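2018-04-02

Wash shrinkage and crease recovery, gray pique, Osunel lot. Continues the October entries. Wim Coppens on the washer, me on measuring and conditioning.

## Background

Osunel changed the finishing on their cotton pique at the end of last year. The old finish included a resin step; the new one is mechanical compaction only. Cadurside wants to know whether they can keep the current cutting allowance. My October numbers were all on the resin finish, so none of them carry over.

The question for this round is narrow: how much length is lost between the first and the last wash, and does the fabric come back flat enough to be measured without pressing. Pressing stretches a knit along the wale, and I suspect that some of the scatter in October came from the iron.

## Specimens

- Cut from the middle of the roll, nothing closer to the selvage than a hand's width.
- Bench marks 300 mm apart, lengthwise and crosswise, laundry pen plus a stitch of polyester thread. The pen alone faded in October.
- Edges overlocked. Raw edges curl on this fabric and pull the outer marks inward.
- Conditioned overnight flat on the rack before the first reading.

Coppens also put a set of made-up pieces through the same load, hems finished. These are for looking at seam pucker only and are left out of the shrinkage table.

## Procedure

1. Weigh the load dry. Make up with ballast cloths if light.
2. Warm cycle, Pidik liquid, one dose. No softener.
3. Spin at the low setting. The high setting sets creases that take two more washes to leave.
4. Take out at once and shake each piece once by the hem.
5. Put down on the wood and leave slack. No smoothing at this stage. 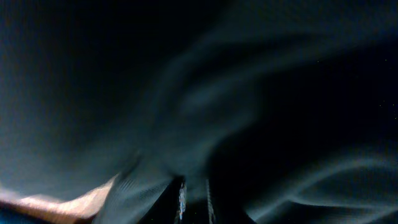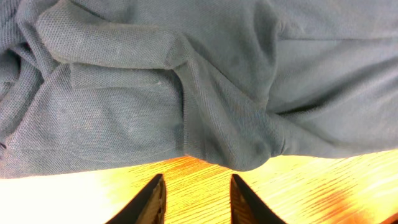
6. Spread by lifting, never by dragging. Lay flat on the rack until constant weight.
7. Measure with the steel rule, no tension, three positions per direction. Record all three, then the mean.

## Results so far

Washes 1 and 2 are done. Most of the lengthwise loss is in wash 1, as expected for a compacted finish that relaxes. Wash 2 added little. Crosswise readings went slightly the other way, i.e. the fabric grew, and the growth is within what I can read on the rule.

The worst specimen lost 13 mm lengthwise over the marked distance. The next worst is well below that. I remeasured the bad one after another night on the rack and got the same figure, so it stays in. It came from the piece nearest the roll end. Check whether the roll was wound tight there.

Mass per unit area, unwashed: 186 g/m2, from the circular cutter, mean of the usual five. The Osunel sheet gives a higher value. Theirs may be after finishing and before rolling. To ask.

Crease recovery: visual grade only. Large folds go out overnight on the rack without help. Short sharp creases next to a hem do not, and need a second night or steam. On body fabric away from seams I would now measure without pressing. Within a hand's width of a hem, no.

## Problems

- The Masson balance drifted again, nearly 2 g over the morning. Re-zeroed between weighings. Bermúdez has the calibration weights; get them back before wash 3.
- One bench mark lost its thread in wash 1. Re-stitched at the pen mark. Flag that specimen in the table.
- Humidity in the conditioning room was above the band when I came in and fell back by noon. Readings taken after that only.
- Coppens used the older dosing cup for wash 1. Same volume line, different shape. Not repeating the wash for it, but use the new cup from here on.

## Discussion with Baltasar Bermúdez

He thinks that tumble drying belongs in the series from the start, as the end customer will do it whatever the label says. I agree in principle. Running both in the same specimens mixes relaxation with drum action and we could not separate them afterward. Settled on a parallel set, same roll, tumble dried from wash 1, started after the flat-dry series is finished.

He also asked for spirality. The marks as stitched allow it if the diagonals are measured too. Added two columns to the sheet. The diagonals for wash 1 are missing and stay missing.

## Next

- Wash 3 onward, same settings, new cup.
- Ask Osunel for roll tension and where their mass figure was taken.
- Cut the parallel set now while the roll is open. Keep away from the roll end.
- Tell Cadurside no change to the allowance until wash 5 is in.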